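red and cream stuff in one load, plus a frayed edge - help??

Tamer Shboul
Sorting the winter stuff before it goes in storage. Got a red thing and a cream ribbed knit in the same pile, all bunched up. Can these go in one wash or am I going to end up with pink? Front loader, never had one before. Also one of my ribbed knits is coming apart at a cut edge, do I wash it or fix it first. 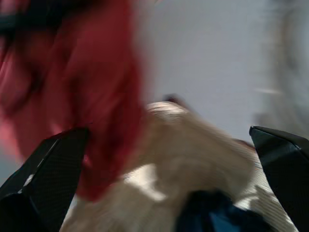

Red and cream, bunched together

Fidelina Chambi
Don't mix them. Red bleeds, maybe not the first time but it will. Wet a white rag, press it on an inside seam of the red, look at the rag. Any color at all = wash alone, cold. Cream goes with other pale stuff, inside out, gentle cycle, low spin. I use Womell liquid, half a cap. Check the pile for socks and small dark things too - one black sock did in my best sweater in July.

On the fraying: fix first. A rib will keep running once it starts, espescially at a raw edge.

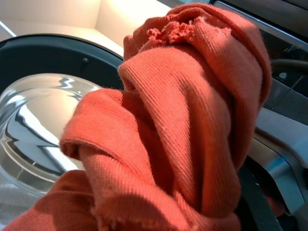

What to do with the raw edge

Ziad Sayegh
Quick zigzag by hand, matching thread, dont pull tight. Then mesh bag, zip closed. Loose threads like to catch on stuff going in and out of the door. Orange is a strong color too so treat it same as the red.

Wissam Mahasneh
just wash it all cold its fine

Comments

Jihad Hijazi: cold is NOT always fine, ask my towels

Tamer Shboul: did the rag test, came up pink. Seperate loads then. thanks

Last updated 5 Sep 2021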